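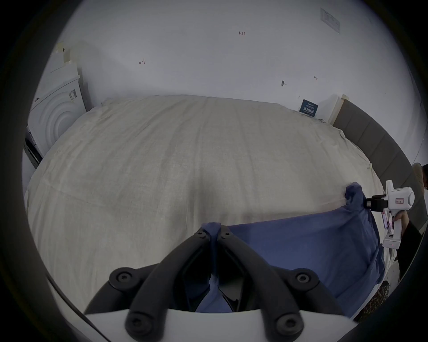 November, bedding room, started 9:40 in the morning

Second week on the bed. I had hoped to be done with flat cloths by now and moving along to the quilts, but the flat cloths keep teaching me things, so I am going to stay with them until the end of the month and not feel bad about it. Coffee is in the thermos on the windowsill, help yourselves, the lid sticks.

Bed setup this morning: the cream sheet from the Rimkutė bundle, the big one, pulled across side to side and tucked under at the foot only. I didn't iron it. We talked about ironing last week and I came down on the side of leaving it, because a sheet on a bed in a real house has creases in it and a bit of lumpiness underneath, and if our folding notes only hold on a perfectly smooth surface then they aren't much use to the people at Bretham who are going to be reading them. The topper under it has gone uneven across the middle. I pushed at it for a while and it came back to where it was. Leave it.

Cloth for the morning: the blue one. I have been calling it "the denim" in my head and should stop, as it only has the look of denim, that slightly mottled blue, and I don't have the fiber content written down anywhere. The tag was already snipped when the box came from Stusano. If anybody has the packing list, please tape a copy in the back of this notebook, I have looked in both drawers.

What I wanted from the session was a good way to get the first straight edge. Everything about a fold depends on that first edge. My grandmother folded tablecloths with a neighbor, one at each end, and they would give the cloth a sharp little tug toward themselves at the same moment before they walked together, and the whole thing would go flat between them like a board. I think about that tug a lot. With the cloth lying on a bed you don't get to use gravity the same way, and the sheet underneath grabs at it a little, so the tug has to do more of the work.

First few tries: took hold at two corners, pulled out along the top edge until it made a clean line, then laid it down. The line is lovely while it's under tension. As soon as it's let go the edge relaxes into a shallow curve, and the curve is always toward the middle of the bed, where the lumps are. Tried it nearer the head of the bed and the curve was smaller. Tried it nearer the foot and it was about the same as the middle, so I don't want to make too much of this yet.

Holding a corner: a big bunched handful is secure but it rumples everything for a good hand's width along the edge, and then you spend longer smoothing out your own rumple than you spent on the fold. A small pinch keeps the edge clean and leaves a small pale crease where the cloth was squeezed. The crease shows more on the blue than it did on the oatmeal cloth. It brushes out with the side of the hand. I'd take the small pinch every time if it held as well, and it does seem to hold as long as you catch an actual fold of cloth and don't try to grab the single layer at the hem. Writing this down properly because I know I worked it out once before, in the spring, and then didn't write it down.

10:50

Moved on to the overhang. The question is whether to start with the whole cloth up on the bed or let one side hang over. I have been a "whole cloth on the bed" person up to now. It's tidy, you can see what you've got. But letting the right side drop over the edge of the mattress has something going for it: the hanging part pulls gently on the rest and takes out the little wrinkles near the edge without anyone touching them. The drawback is that the hanging part bunches up in loose folds of its own, and when you bring it back up onto the bed those folds come too, and now they're on top where you have to deal with them.

A compromise that I liked: let only a narrow strip hang, less than a forearm's length. Enough weight to help, not enough to make a mess. Did this a good many times and got comfortable with it. The order that felt right in the end:

Spread the cloth with the long side running across the bed.
Let the strip drop over the right side.
Find the near corner, small pinch.
Find the far corner, small pinch, and lift it a little clear of the sheet.
Pull outward until the top edge is straight, wait a breath, lower both together.
Smooth once from the middle out. Once! I keep wanting to go back and smooth again and it always makes it worse.

The lifting of the far corner matters more than I expected. If it stays down on the sheet while you pull, the cream sheet comes along with it and you get a ripple running all the way to the pillow end, and then the bed needs remaking. I remade the bed twice before I caught on. Tucking the sheet in on the sides would fix that too, but I'm stubborn about the sheet.

Lunch

Soup from the place downstairs. They have changed the lentil one and I'm not going to say anything further about it in a work notebook.

1:15

Read back over the Hundier sheets while the afternoon light came around. They lay their cloths on a table, a hard one, and their notes say to pull along the edge in one motion and let go of both corners at once. I tried letting go of both at once on the bed and it's good advice. When one side is released early the cloth slides toward the side that's still being held, and you lose the line. So that part carries over. What doesn't carry over is their business about sliding the folded cloth to the edge of the surface to pick it up, as a bed is soft and the pile just sags in and opens up like a book. Much better to lift it from where it lies with a hand underneath.

Also went back and forth with myself over how many times to fold. In half and half again gives a nice square bundle that stacks on the shelf. In thirds looks handsome and fits the narrow baskets, but getting even thirds by eye on a soft surface is a skill I haven't got. I got two that I was pleased with and a lot that looked like a letter folded by someone in a hurry. I propose halves for the write-up, with thirds as a note at the bottom for the brave.

For the running tally in the front of the book: 16 full folds on the blue cloth today, not counting the ones I gave up partway. We're a very long way from the 1,000 that somebody optimistically penciled on the wall calendar, but we did pass 100 across all the cloths, and I had a cookie about it.

Things to sort out

The blue cloth has started to go soft along one edge from being handled so much. It folds more easily than it did last week and I'd like a fresh one of the same kind alongside it so we can tell what's practice and what's wear. Asked Stusano, waiting.

Lint. The blue leaves lint on the cream sheet, and it shows. The roller is in the top drawer with the clothespins. Please put it back there and not in the pocket of the apron, where it went through the wash.

The box label for the spare sheets says 3,001 in marker and I've no idea if that is a catalog number or a slip of the pen. If it means something to you, write it underneath here.

Next time: same bed, same cream sheet, and the oatmeal cloth again using the narrow strip and the small pinch, to see whether any of this holds for a heavier weave. After that the pillowcases, which I have been putting off, as they have an inside and an outside and I find that a bother before noon.

Left the blue folded on the chair by the door. It's in halves.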